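Packing the Bag for Tultley

Posted 31/01/2026 by Uzma Rajput

Print this page | E-mail this page

Preparations for the January visit to Tultley are now complete. The journey is 800 miles, and all equipment must travel in a single bag. Last year two bags were taken, and one remained at Bowen station for five days.

Cables are coiled individually before packing. Ties are not used, as they were found to mark the covering. The strap is to be checked before the bag is filled.
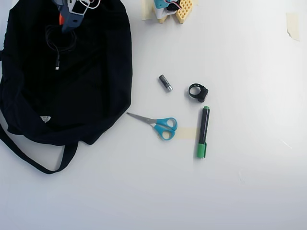 The black bag on the table, with a coiled cable.

Small items are set out on the white tabletop first and packed last. Masking tape is useful for labels and should be included. Clothing will be carried separately in the Kuner case, which has two working wheels and will be replaced in due course.

Readers who wish to receive the packing list may request it by e-mail. Notes on the visit will be posted upon my return.

Print this page | E-mail this page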